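How to Wipe Down a Ceramic Vanity Sink

A white ceramic sink shows everything. Toothpaste, soap film and hard water spots all dull the glaze, and the gray smudges that collect on the floor of the bowl near the drain are usually a mix of the three. A plain wipe with a cloth takes care of most of it if you do it often enough.
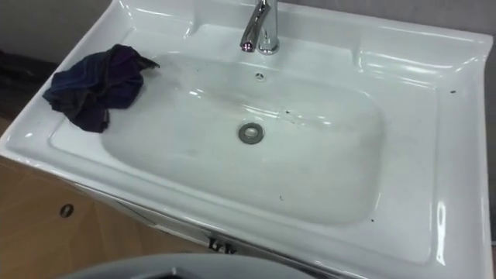
By Rekha Ramasamy
Bathrooms, Updated in March

The steps below are for a one-piece ceramic top with the basin molded in, the kind where the faucet sits on a raised deck at the back. They work the same way on a drop-in sink. Allow 5 minutes for a regular wipe and up to 19 if the film has built up.

What you need

A soft cotton or microfiber cloth, dark or light
A second cloth for drying
Dish soap
White vinegar, for water spots
An old toothbrush

Skip scouring powder and steel wool. Fine scratches in the glaze hold dirt, and the bowl gets harder to clean each time.

Step 1. Clear the top

Move cups, soap and bottles off the ledge. Run warm water around the bowl to rinse out hair and grit. Put one drop of dish soap on the damp cloth and work it in with your fingers.

Step 2. Start under the faucet

Bunch the cloth up in your hand and press it against the back wall of the basin. Soap drips run down this slope, so it needs more pressure than the sides.

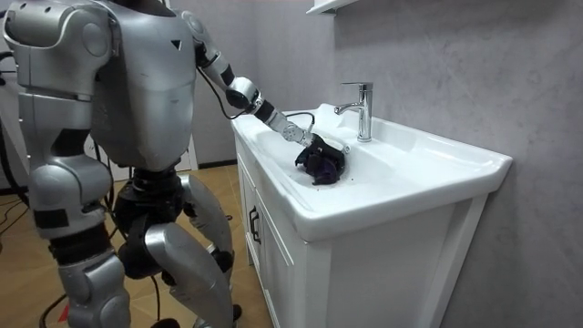 Work down toward the drain in short overlapping strokes, then do the left wall, the front and the right wall. Refold the cloth when the side you are using looks dirty. If dark specks stay behind after the first pass, leave a little soapy water on them for a minute and wipe again.

Step 3. Clean the drain and overflow

Go around the metal drain ring with the toothbrush, then around the edge of the small overflow hole. Pour a cup of warm water slowly into the overflow to flush it.

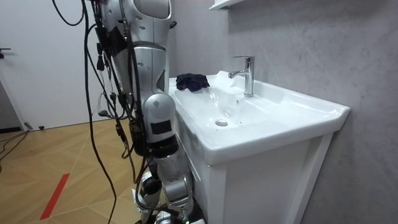 Step 4. Treat water spots

Mix 100 ml of white vinegar with the same amount of water. Dampen the cloth with it, lay it over the spots for 6 minutes and rinse well. Keep vinegar off marble and other natural stone near the sink.

Step 5. Rinse and wipe again

Rinse the cloth until the water runs clear and wring it out. Go over the whole basin once more, finishing at the drain. 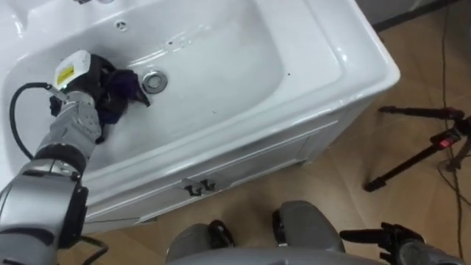
Wipe the rim last, including the outside of the front edge where drips dry and leave lines. Dry the faucet and the ledge with the second cloth. If water has run over the side, check the cabinet doors and the floor, particularly a wood floor.

Hang both cloths up to dry before you put them away.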